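Steko to add second sorting line for mixed polyolefin waste at Lerine

Steko, the plastics recycling company, has approved the building of a second sorting line at its Lerine plant. The line will separate polypropylene from polyethylene in household film and rigid packaging, and will feed the washing and extrusion units already on the site. Groundworks are due to start in April.

The existing line takes baled material from municipal sorting centres and was designed for rigid containers only. Film has so far been removed at the infeed and sent to Zikomberg, where a partner firm, Gazi, turns it into low-grade pellets for drainage pipe and pallet blocks. Under the new arrangement film will stay at Lerine, and Gazi will receive the washed rigid fraction that falls outside the colour specification.

The second line uses a ballistic separator followed by two near-infrared sorting stages. Material passes through a shredder after the second stage and then goes to a float-sink tank, which removes PET, PVC and most filled grades. Steko gives the target purity of the polypropylene output as 98 per cent by weight, measured on dried flake before extrusion. No purity target has been published for the polyethylene stream, which will be sold in two grades according to melt flow.

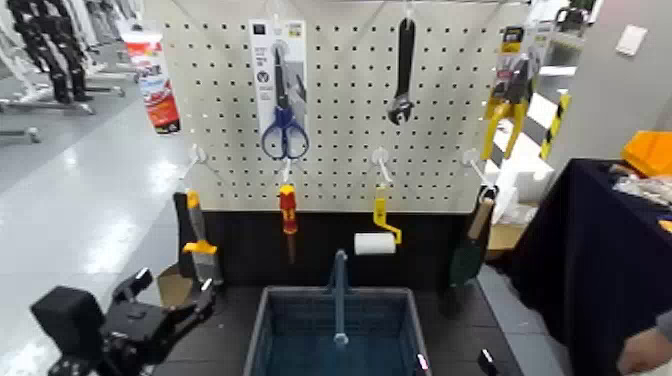
What happens to material that neither line can sort?

Multilayer film, black items that the infrared sensors cannot read and anything below the minimum particle size will be pressed into bales and sent for energy recovery, as at present. Steko intends to sample this residue every shift and to report its composition to the municipalities that supply the plant.

Augustina Alhassan, head of process engineering at Steko, said the choice of a float-sink tank over a hydrocyclone had been made on the grounds of water use. "The tank is slower and takes up more floor, but we can run it on recirculated water from the existing wash. The limit for us at Lerine is the discharge permit, and the second line had to fit inside it."

The water treatment unit will be fitted with an extra flotation cell and a larger sludge press. Labels and paper fibre account for most of the solids load, and the company expects the load to rise once film is washed on site. Sludge will continue to go to the same contractor.

The extruders will not be replaced. Both will receive finer melt filters and a second degassing zone to deal with the higher moisture and ink content of film. Pellets made from film will be stored apart from those made from rigid packaging until each batch has been tested for odour and melt flow.

The building extension covers 1,000 square metres on the north side of the present hall. Planning consent has been granted, with a condition on night-time noise that requires the shredder to be enclosed. The plant employs 112 people, and staffing will rise to 168 when the second line moves to continuous operation. Recruitment for maintenance and laboratory posts will open before the mechanical installation begins.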